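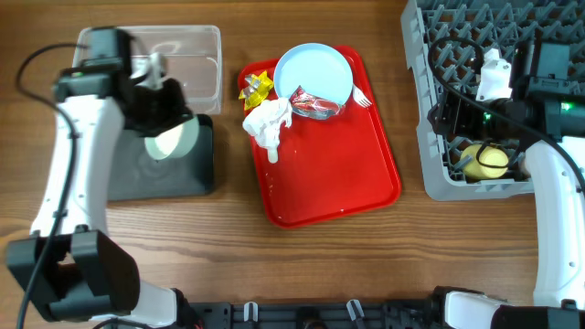

Table Clearing and Tray Return
Handout 9, Dining Room Skills, Vurngate
12/16/22

Welcome back! This is my favorite unit of the whole course, and I hope you'll see why once you've had a tray in front of you. Clearing looks like nothing at all until you try to do it well, and then it's wonderfully satisfying.

Before you touch anything

Look at the tray for a moment. Sort it with your eyes first: what gets thrown out, what gets washed, what goes in a container. Wrappers and napkins are trash. Plates, bowls and forks go to the rack side. (Yes, a napkin under a plate counts, so lift the plate and check!)

Order of work

Trash comes off first. Crumpled wrappers slide around and love to hitch a ride on the bottom of a plate. Squeeze them together with the napkin so you make one trip to the bin.

Next, food scraps. Rice is the one to practice on. Tip the bowl over the scrap bin and push the grains out with a scraper, going around the wall and then across the bottom. Don't bang the bowl on the rim, please. Our Toft bowls chip.

Then the fork, picked up by the handle, and after that the bowl and the plate. Plates stand between the pegs of the rack, all facing the same way. The tray goes last. Wipe it from the raised edge inward, corners too, and look at it sideways against the light for drips you missed.

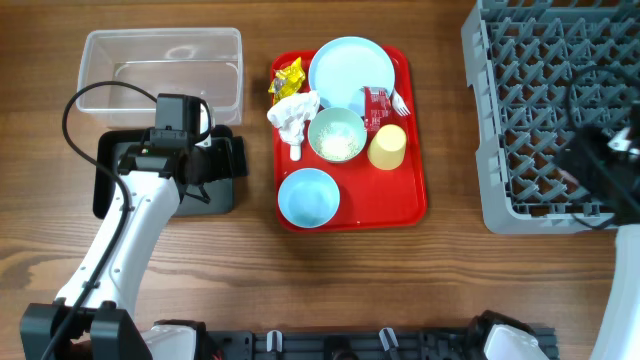

Zastero would scrape the bowl before picking up any wrappers at all, on the grounds that rice dries fast and paper can wait. It's a fair point, and on a busy shift I'd go along with it. For the practice round, stay with trash first so we can compare results.

Practice round

You get up to 30 minutes at your table. Set the tray, clear it, reset it, and swap sides with your partner. Try it once slowly, and once at the speed you'd use during lunch. It's great fun to feel the difference!

Bring to the next class

Your apron, this handout with notes in the margin, and the Prultidholm rack chart. Read the part on stacking bowls.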